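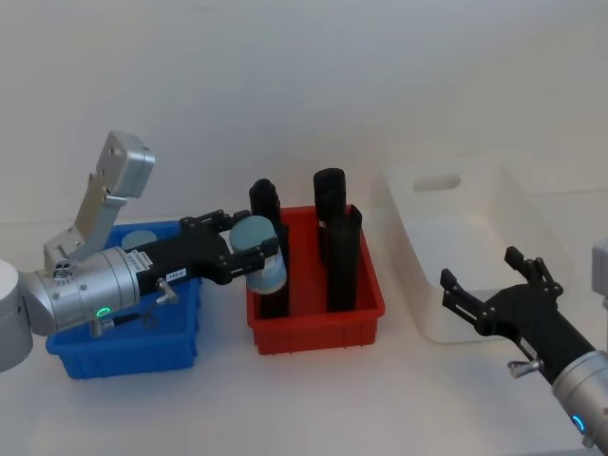
Home Forums Student Projects Two-Arm Sorting Search Log in

Last updated: Sun 26 January

Voststead Robotics Club: three bins, two arms, one long argument

prastik_pete
Evening all. We've finally got both arms working over the same table at club, and I promised I'd write up where we are before the Hollenstein round. The task is the usual one: cylinders in the small bins, some of them bluey-grey and some black, with the big white bin on the right for whatever has been asked for. Luzius Auer wrote the task list and the students have done all the rest, bless them, including a lot of very patient sitting with the laptop. They want 50 clean goes saved before we touch the settings again.

My worry is the red bin. It's in the middle, so both arms want to be in it, and when they meet over the top there's very little room left for fingers — let alone a cylinder standing up between them. 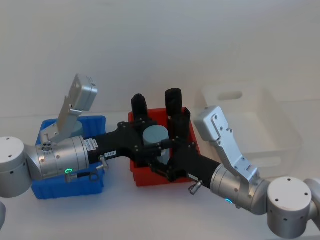
So do we let them share the middle, or give each arm its own half and be done with it? I lean towards halves, but I've been outvoted by a roomful of teenagers before and I dare say it'll happen again.

tuseo_mum
Lovely to read this, Pete! My daughter has talked of nothing else over tea. I'd say let them share. The passing across is the bit she's proudest of, and it seems a pity to take it away just when they've got the hang of it.

gearbox_nan
I'm going to disagree, kindly I hope. We tried sharing last August and lost two whole evenings to arms waiting on each other. Give the left one blue and red, give the right one the white bin, and only let them meet when there's a real handover. It's dull but you'll sleep better.

prastik_pete
That's more or less what we tried next, Nan, though the students call it "taking turns" and won't hear it called halves. The left arm stays with the red bin while the right gets on with its own job in the white one. 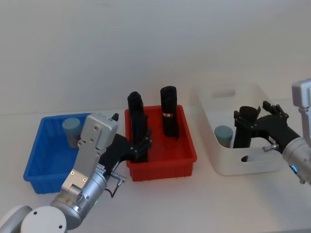 Left arm at the red bin, right arm in the white one, a black cylinder each.

tuseo_mum
Oh, they do look grown up. I still say keep the handover in for the judges though!

gearbox_nan
Fair enough, put one in at the end. Do raise the waiting position a bit on both sides first, and have somebody write down where the bins go. Ours crept along the table all term and we blamed the code for it.

prastik_pete
Good thought, I'll bring some tape on club night. I'll post the new task list once Luzius has had a look.

Recent threads
Hollenstein round: travel and packed lunches
Spare thumbscrews, who has them?
Tuseo beginners' table: places left
Naming your saved runs sensibly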